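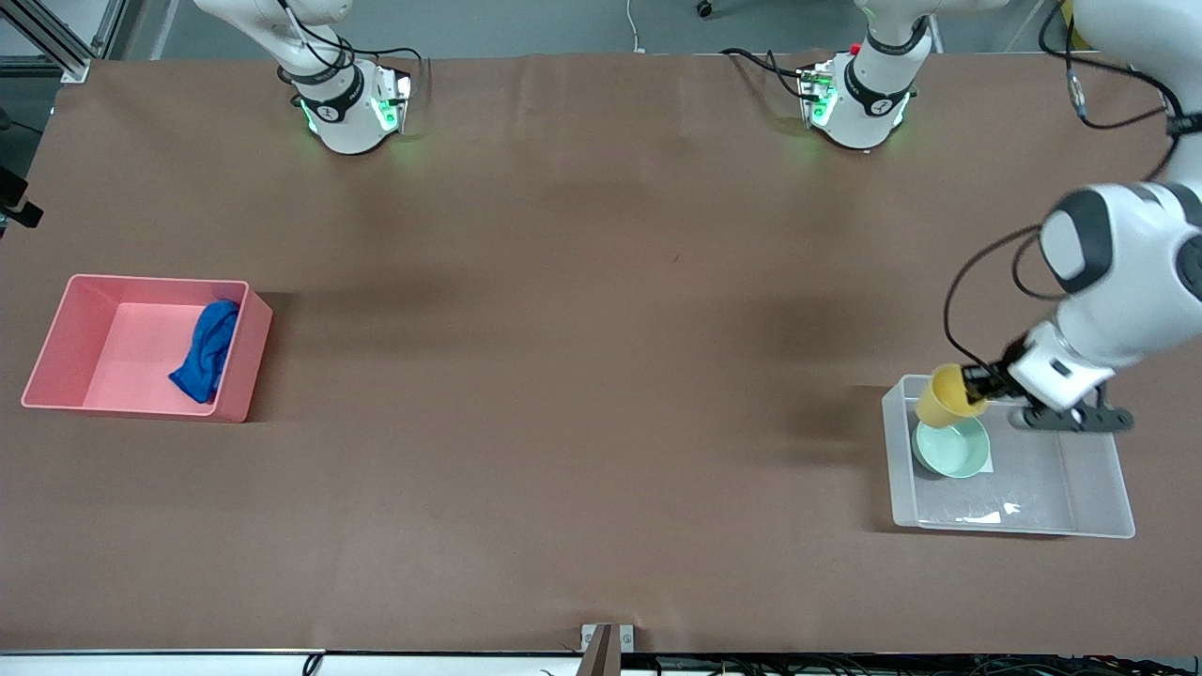
Marietjie asked me last week why I don't simply write the program for the arm, when I was a programmer for so many years. She said that moving the robot from far away, again and again, sounds to her like teaching a child to write by holding his hand for a whole year. I have thought about her question several times, and I want to answer it properly.

With a written program I must know where the cup is. With showing, I only need to do the task well and do it often. My plan for the yellow cup and the green bowl is 100 demonstrations: 50 where I tip the cup slowly and 50 where I do it at the speed of a normal person in a kitchen. Between two demonstrations I move the tray a little, so that the robot does not learn only one place on the table.

The first 40 I threw away. It was painful, but Halfdan looked at them with me and he was right. In these I always stopped over the bowl for a moment, to check my own position, and then I tipped. The arm learned the stop very well. It learned it better than the tipping! When we let it run alone, it went to the bowl and waited there, like a waiter who forgot the order.

So now I have some rules for myself, and I keep them on a paper beside my chair:

- Decide before you start which way the cup will turn.
- Do not correct a small mistake with a big movement.
- If you sneeze, delete the recording.
- Stop when the shoulders are tired, also if the number is not nice.

The last one is the most difficult for me. After one hour my hands become lazy, and the cup arrives too low and touches the edge of the bowl. I don't always notice it in the moment. I notice it in the evening, when I look at the recordings at double speed with my tea.

Also the tilting is harder than I expected. In my own kitchen I turn a cup with my wrist and I never think about my elbow. With the remote control, a turn of the wrist pulls the elbow of the robot to the outside, and I must leave space for it. Inger learned this in two days. I needed most of March, and I still turn too early when I am in a hurry.

Marietjie, I don't know if this is a good answer. You can come to Sestdale and try ten cups yourself, and then please ask me again. The blue cloth is the next task, and for folding I have not yet decided where to begin, at the corner or in the middle.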